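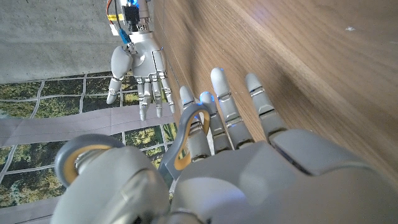 Fig. 4. Robotic hand, fingers extended toward a brown wooden surface. Blue light at two of the fingertips.

Section 4. Loading the Teltimell Flower Press

Read Section 3 first if the straps are not yet threaded. The steps below are for the 300 mm press. The 355 mm press loads the same way but has a third strap, which goes across the middle and is tightened last.

4.1 Before you start

Pick flowers after the dew has dried, late morning if you can. Shake off insects and loose soil. Check that picking is allowed where you are – many parks and preserves do not permit it, and some wildflowers are protected on private land too.

4.2 Loading

1. Lay the bottom board flat with the strap slots facing down.
2. Place one sheet of corrugated card on the board, then one blotter, then one folded sheet of newsprint.
3. Open the newsprint and arrange the flower inside. Turn at least one bloom face down so the back of the petals will show.
4. Trim thick stems lengthwise with a sharp knife. Cut away from your hand.
5. Write the plant name, place and month on a paper slip and put it inside the fold. If you do not know the name, write the color, the height and what was growing nearby.
6. Close the newsprint. Add a blotter and a sheet of card.
7. Repeat steps 2 to 6 for each flower, leaving out the first card from the second layer on. Do not load more than 42 folds.
8. Put on the top board and tighten the straps a little at a time, switching from side to side.

CAUTION: Do not stand or kneel on the press to close it. The boards can split.

NOTE: Marsh plants and anything with fleshy leaves hold a lot of water. Give them two blotters on each side.

4.3 Changing the blotters

Change the blotters after the first 24 hours, then once a day until the flowers feel papery and stiff. In July this can be quick. In a damp basement it may take two weeks or more. Tighten the straps again after every change.

CAUTION: Do not dry blotters in a microwave or on top of a heater.

4.4 Replacement parts

Blotters: part 3232, sold in packs by Dutness.
Straps: see the list inside the back cover.

Loading instructions by Marlies Mayrhofer. Blotter notes by Ismael Godoy.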